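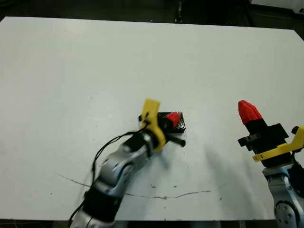
**Clodagh Conneely**

# Left Luggage: A Memoir of Raltach

Paperback, 126 pages, $19
Felteck Books, second printing

I moved to Raltach at forty-four to run a boarding house I had never seen, left to me by an uncle I had met at one wedding. My husband stayed in Ohio to sell our house. He did sell it. He also stayed in Ohio.

*Left Luggage* is the book about the winter after that. It covers the boarding house, the three long-term guests who came with it, my mother's weekly phone calls, and a divorce carried out almost entirely by mail. There is a boiler in it. I tried to write a draft without the boiler, and my editor, Leopold Hubmann, wrote in the margin, "Where has the boiler gone?" So it's back, and it gets most of chapter six.

Readers sometimes write to ask whether this is a book about finding yourself abroad. I had a pretty good idea where I was. I was 3,687 miles from my own dentist, in a kitchen with two can openers that didn't open cans.

## From chapter one

> The lawyer had described the house as "in use," and I had taken this to mean furnished. What he meant was that there were people in it.
>
> Mr. Pintér was on the stairs in his overcoat when I let myself in. He looked at my suitcase, then at me, and told me in careful English that there was no vacancy. I said I was the owner. He thought about this for some time. Then he said that in that case I would want to know about the gutter.
>
> I had been awake since Cleveland. I had a speech ready, a nice one, about how sorry I was for their loss and how nothing would change. I'd practiced it on the train and cried a little at the end, because it was so generous of me. I never gave it. I went outside in my good shoes and looked at the gutter, and Mr. Pintér stood behind me with a flashlight, pointing it at the parts he felt I was missing.
>
> At supper they put me in the visitor's chair. I know it was the visitor's chair because it was still called that in February, when I was still in it.

## What you get

- The whole memoir, in 19 short chapters. Most can be read on a bus ride. Chapter eleven needs a longer bus.
- A new afterword, written for this printing, in which I answer my mother's corrections. She sent four pages. I've used the ones I agree with and one I don't.
- The recipe for Mrs. Gusov's plum dumplings, which the first printing left out and which brought in more mail than the divorce did.
- A hand-drawn floor plan of the house. The third floor is not to scale. The third floor was never really to scale in person either.

The guests' names are changed, apart from Mr. Pintér's, who read the manuscript, asked to keep his own, and wanted it spelled with the accent. My ex-husband's name is changed too. He picked the new one himself and I think he overshot.

## Who seems to like it

Book groups, mainly. It's short enough that people finish it, and there is plenty to disagree about, starting with whether I should have sold the place in the first week. One group in Dayton split so badly over the business with the piano that they've asked me to settle it. I don't plan to. I was there and I still go back and forth.

People in the middle of a separation have been kind about it as well. I should warn you that there's no advice in it. I didn't learn to cook, I didn't fall for the man at the hardware store, and the closest I came to a revelation was finding out that the hot water for the second floor was controlled from a cupboard on the first. That was a very good day, though — I put it near the end.

If you're buying it for somebody whose marriage is fine, chapter three is the one to steer them toward. If you're buying it for your sister-in-law as a hint, please buy her something else. I've had that letter too.

## What other people said

"Dry, cross and very tender about the lodgers. I missed them all when I was done." — Toshiko Kubo

"I read it for the house. I would have liked more about the roof." — Kacper Duda

Mr. Duda is a builder. I've let the roof question stand.

## Signed copies

Signed copies cost the same as the other kind. Put the name you'd like in the order notes, and please spell it out in full, even if it's Ann. There are at least three ways to spell Ann, and I've now sent the wrong one to two of them.

I'll write a short inscription if you ask. I won't write "From your friend Clodagh" in a copy for someone I've never met, but I'll write nearly anything else, including, once, an apology on behalf of a buyer to his brother.

## Shipping and returns

Orders are packed on Thursday and go out that afternoon. If you order on Thursday after lunch, yours waits for the next one. Books travel in a cardboard mailer, with no tissue paper, ribbon or pressed flowers.

Damaged copies are replaced. Send a photo of the corner. Copies that got damaged in the bath are a matter between you and the bath, but I do sell those readers a second one quite often.

Unsigned copies can come back within the month if they're clean. Signed ones can't, unless your name is Ann.

## Other editions

The large-print edition is at the printer. The audiobook is read by Austra Tamošiūnaitė, who does all three lodgers and my mother, and who asked me before recording whether I was meant to be likable. I told her to use her judgment. It's sold separately, and the floor plan comes with it as a download.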